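Kohei Ishida
July 1, 2024

Finished the first round of hand comparisons on the two-arm bench. Long thread, mostly notes for people who are choosing between multi-finger hands and simpler grippers for small packaged goods.

Background: we had the Binero hands in since early June, mounted left and right. Before that we ran a parallel jaw from Trama for most of a year. The jaw is cheap, easy to service and very predictable. It is also bad at anything round with a slippery wrapper.

The task is pick and place into a shallow tray. Two items, one tray, white table. One item is a foil-wrapped roll, the other a slim carton. Left arm mostly takes the roll, right arm mostly takes the carton, and we swap the sides every so often to check that the results aren't just one arm's calibration.

We logged 2,075 attempts on the Binero hands. I threw out 129 of them for reasons that had nothing to do with the hand, mainly controller restarts and one afternoon when the time sync between the arms drifted.

The roll is harder to put down than to pick up. If the carton is already in the tray, the fingers have to go down past the rim and open without dragging the carton along.

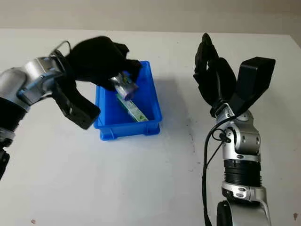 Filed under: Grippers & Hands

Release is where I spent most of the tuning time. The default open command on the Binero moves all the fingers together at one speed. Fine over a bare table. Inside a tray the outer fingers reach the wall before the object is free, the current limit trips, and the hand stops half open.

What I run now: thumb opens first, 200 ms pause, then the rest at reduced speed. The roll drops a few millimeters and stays put most of the time. I tried longer pauses and they made no difference I could measure.

You have to send this as separate joint commands. The vendor's grasp library has no option for staggered opening, at least in the firmware we have. I asked about it in June and was told it is on the list.

Controller side. We compared the stock controller with Drilley, the one we already use on the packing cell. Drilley gives us both arms and both hands on one clock, and that alone was worth the two days of wiring. With the stock setup each hand ran its own loop and I could never line up the finger currents with the wrist position after the fact.

Drilley's downside is the config format. One wrong joint index and it loads without complaint, then moves the wrong finger. I did this twice. Now I have a small script that wiggles every joint by itself at startup and waits for me to press a key.

Cables: leave more slack at the wrist than the mounting guide shows. With the guide's length, the cable pulled tight on full rotation and the tension showed up as a false contact reading. A bigger loop is ugly but the false contacts went away.

Now the carton. I expected this to be the easy one, and for the old jaw it was. Flat sides, light, doesn't roll. For a hand with this many joints it takes more thought, mostly about where the thumb goes.

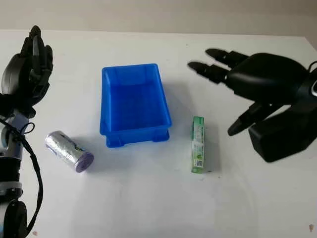 If the thumb comes in too low, it touches the table before the upper fingers are in position. I set the approach height off the table plane instead of the detected top of the item, and table contacts on the carton nearly disappeared. The cost is that I have to redo the plane fit whenever the table gets bumped.

Grip force on cartons: start low. The board dents before the hand reports anything useful. I set the limit by squeezing spare cartons until one creased and then backing off by a third. Not a scientific method but it has held up.

Camera. We use a single head camera for both arms. It is enough for finding the items before the reach. Once a hand is over the tray it hides a lot of what it's doing, so the last part of the move runs on joint positions and currents. A friend at a lab in Nagano uses a wrist camera for this and likes it. I haven't tried one on these hands yet.

So, which one? For cartons only, I would still buy the Trama jaw. It was faster and I replaced exactly one part on it. For a mix with rolls and wrapped items, the Binero hands, provided you have time to write your own open and close sequences.

Durability I can't speak to yet. The plan is to get to 3,000 attempts on the same pair of hands, then open one up and look at the tendons.

Next is the same task with the tray turned sideways - the long wall is then across the approach and I expect the thumb timing will need changing again. Will add to this thread when that's done.

One correction to something I posted in June: I said the two hands used the same joint order. They don't. The right one has the thumb joints last. Check yours before you copy my config.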